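Search the list archive
Search

From: Aurelia Roman
To: the Ranar small makers list
Subject: Re: [ranar-makers] Numbered runs and what to charge

Hi Tamunoemi, and hello to everyone else who has been following along,

I meant to answer on Monday and then the day got away from me, so forgive the long reply. I've read your message twice with a cup of coffee and I think you're closer than you believe!

Tamunoemi Anozie wrote:

> We've agreed with Deltska to do a numbered run of the honey jars
> with the hand-cut stoppers. Liis wants 200 of them and I would
> be happier with 70. She thinks a bigger run looks more serious
> to the shops. I keep thinking about the money sitting on a shelf
> until February. Has anyone here done a run like this, and did
> you number them on the glass or on a card?

I'm with you on 70. When Radu Stoica and I did our first perfume flasks for Dallar we went big, and we still had stock in the back room long after the shop had moved on to the next thing (candles, if I remember right, and then soaps after that). A small run that sells out gives you a reason to call the shop again. Liis Laur has a good eye and I wouldn't argue with her about the look of anything, but shops have never once asked me how many I made. They ask when they can have them and what happens if one comes chipped.

On the numbering, put it on the glass if you can stand the cost. Cards get lost, and then a customer writes to you wanting a new one and you have no idea which number is theirs. Bahrami did ours with a small engraved mark on the base. They charged us a setup fee and then a little per piece, and they were very patient about the 2 we made them do over. Ask for Bianca Mihăilă and tell her I sent you — she'll want to see the stopper before she quotes.

As for price, please don't start from what the jar costs you. Somebody buying a numbered jar as a wedding present has a sum in mind already, and you want to be sitting comfortably inside it. We spent 3,000 on a launch evening with little sandwiches and a harpist, and sold fewer flasks that night than Radu sold out of his car the following week. I'd put that money into decent packing and a plain printed leaflet with your names on it.

Do let us know what you two settle on. I'd love to have one of the early numbers, if Liis hasn't promised them all to her cousins, and I'm glad to pay the shop price like anybody else.

Warmly,
Aurelia
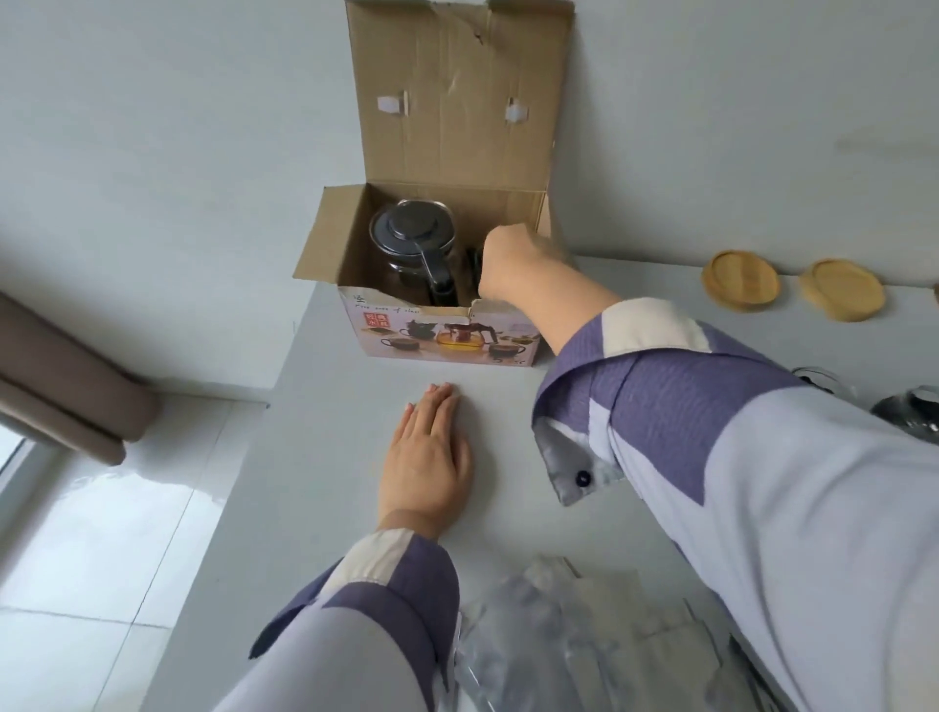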